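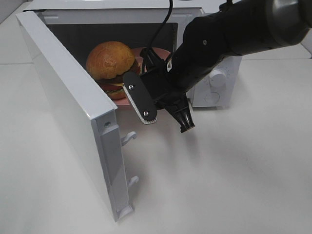
Speaker notes - Vurnley retail partners' meeting, 6 December 2004
Speaker: Maysoun Mahasneh, Product Returns, Auer Travel Goods

Slide 1. Welcome partners on behalf of Auer. Thank Sihan Duan for arranging the session. Questions will be taken after slide 4.

Slide 2. The subject is the revised repair policy for the Winura garment bag and the Dinunon weekend bag. Prices and colors are not covered today and will be addressed by the sales office.

Slide 3. We reviewed 2,000 warranty cards returned since August. Of the claims received, 91 concerned the shoulder strap and 30 concerned the main zipper. Pause here. Partners will ask about the zipper first - the new part is already fitted to all Winura stock leaving the warehouse.

Slide 4. Under the revised policy, a store may replace a strap at the counter without prior approval. The customer must show a receipt. The old strap is to be kept for 20 days and then discarded. Zipper repairs continue to go through the service center, using the yellow form. Please do not accept bags with personal items still inside.

If asked about bags damaged by airlines: these claims remain with the carrier. Staff may give the customer a written statement of the damage but should not offer an opinion on its cause.

Slide 5. Contact details. Sihan Duan will hand out the new forms at the door. Stores that need extra straps should order them with their regular stock - allow extra time before the holidays.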